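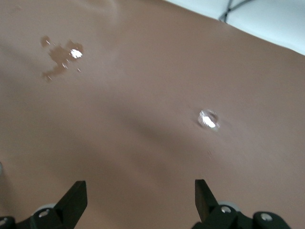 Pesquisar no site Buscar
Categoria: Automação / Casa e balcão

Terça de manhã, café ainda na mão. Ásdís Vestergaard atende na segunda tentativa e já avisa que tem pouco tempo. Trabalha na Rekstead, com tarefas de bar e de cozinha - servir, medir, limpar o que caiu. Pergunto direto: as máquinas já dão conta?

"De algumas. Depende muito do que você chama de dar conta."

O que ela chama, então? Levar um medidor até o copo, virar, devolver. O ciclo que a equipe usa como referência leva 19 segundos quando corre bem. Um barman faz em 2, ela admite, conversando com o cliente.

"Metal polido é chato. Reflete a sala inteira, e o modelo tem que achar a borda no meio daquilo. Aí o pessoal compra um copo de plástico fosco e diz que resolveu. Não resolveu nada, né."

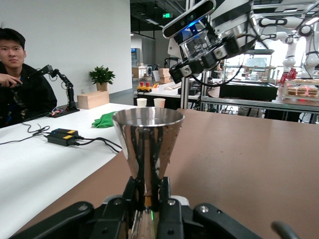
Medidor de inox preso pela cintura, entre os dois dedos da garra.

E o líquido? Pausa longa. Segundo ela é onde quase todo mundo trava. Pegar objeto rígido, ok. Derramou, complicou: a poça não tem forma fixa, brilha num ponto, some no outro, e uma gota sozinha pode passar batida. Em fevereiro contaram mais de 886 tentativas de limpeza numa superfície marrom, fosca. Quantas ficaram boas? "Menos do que eu gostaria. Próxima pergunta."

Pergunto da concorrência. A Stougaard promete robô de louça para restaurante, a Nakia fala em casa de família. Vestergaard não compra o prazo de nenhuma das duas.

"Em casa tem criança, tem gato, tem toalha no chão. Na loja pelo menos o balcão é sempre o mesmo balcao. Eu começaria pela loja."

O projeto dela se chama Ornum e tem 9 pessoas. Parte do trabalho é teleoperação - alguém conduz o braço, o sistema aprende com as demonstrações. Cansativo? "Dá dor no pulso. E tem dia que a pessoa erra mais que a máquina, isso também entra nos dados."

Última, antes dela desligar: compraria um pra casa dela?

"Pra servir bebida, talvez. Pra passar pano, hoje não. Me liga no ano que vem que a gente converssa."

Tags: robótica, tarefas domésticas, varejo, entrevistas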